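"It does the dull half of my job"

When the first gripping arm was installed at Gratano's returns warehouse, the woman who now runs the afternoon shift was packing boxes at the table next to it. She had been there for six years. She remembers standing with her coat on at the end of the day, watching it pick up the same tube of hand cream again and again.

"I thought, well, that's me gone by Christmas," she says. "Then it dropped the tube, and I thought, maybe Easter."

She is still there, and so are most of the people she packed with. The work has changed more than the number of people doing it. Gratano takes back unwanted goods for online stores, checks them, and sends them either to the shelf or to the discount bin. On a normal day 2,000 items come through the Clullow site. The arms, supplied by a firm called Saha, now do the first sort. People do the checking, the repacking, and anything the arms refuse.

"Refuse is our word for it," she says. "If it tries twice and can't get hold of a thing, it puts a light on and one of us walks over. Anything in a soft bag, it hates. Scarves. Dog leads. A dog lead is 20 seconds for me and forever for the arm."

She asked for her name to be left out, as did the two colleagues who joined us in the break room. None of them has been told not to talk. They would just prefer not to be the face of it.

One of the two, a man who came to the warehouse from a bakery, spends part of his week on what the company calls teaching days. Staff pick things up with hand-held grippers, and the recordings are used to improve the way the arms handle goods. He signed up because it was a change from standing at the belt.

"The first morning I felt stupid," he says. "You have this tool in your hand and you can't pick up a sock. I've been picking up socks my whole life. By the afternoon you stop thinking about it. Your wrist hurts, but you stop thinking about it."

He says the mood on those days is easier than on the floor. There is no rate to hit and people talk while they work.
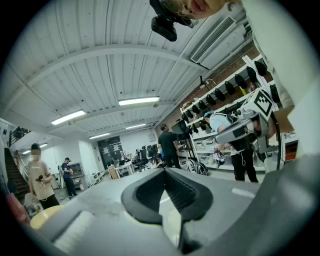
Hand-held grippers in use during a teaching day.

Whether teaching days should be paid at a higher rate is a sore point. Staff receive their normal hourly wage for them. The former baker thinks that is wrong, and says so without raising his voice.

"If I show a new person how to do the job, I get the trainer's rate. If I show a machine, I don't. I've asked why. The answer was that it's under review – it was under review in October as well."

The shift lead sees it a little differently. She would like the extra money, but she would like the break schedule settled first. Before the arms, the belt stopped when the people stopped. Now sorted goods keep arriving during lunch, and the first half hour afterward is spent catching up.

"You come back from your sandwich and there are 200 things waiting," she says. "Nobody planned it like that. They just didn't think about lunch."

The third person at the table works in maintenance. He looks after the arms and the software that schedules them, a package named Clorkel, and he had no background in either. He used to repair the conveyor. The company sent him on a course, and he now carries a tablet where he once carried a grease gun, though he still has the grease gun in his locker.

"Most faults are dust," he says. "Or tape. A bit of packing tape gets on a fingertip and it can't let go of anything. I don't need the course for that. I need it for the other ones, when the screen says everything is fine and the arm is just sitting there."

Last month he logged 193 stops. He keeps his own list on paper because the system clears its record at the end of each week. He has asked for that to be changed too.

What would they tell people at another warehouse where the arms are about to arrive? The maintenance man says to get the training in writing. The former baker says to ask about pay before the first teaching day, while the company still needs a yes.

The shift lead takes longer to answer. Her back is better than it was, she says, because she no longer lifts from the low crates. She is also more tired in the head when she gets home. All the easy items are gone by the time they reach her table, and every parcel she opens now is one that needs a decision.

"It does the dull half of my job," she says. "Some days I miss the dull half. You could think about dinner."

Her shift starts at two. At ten to, she rinses her cup and goes to see how many lights are on.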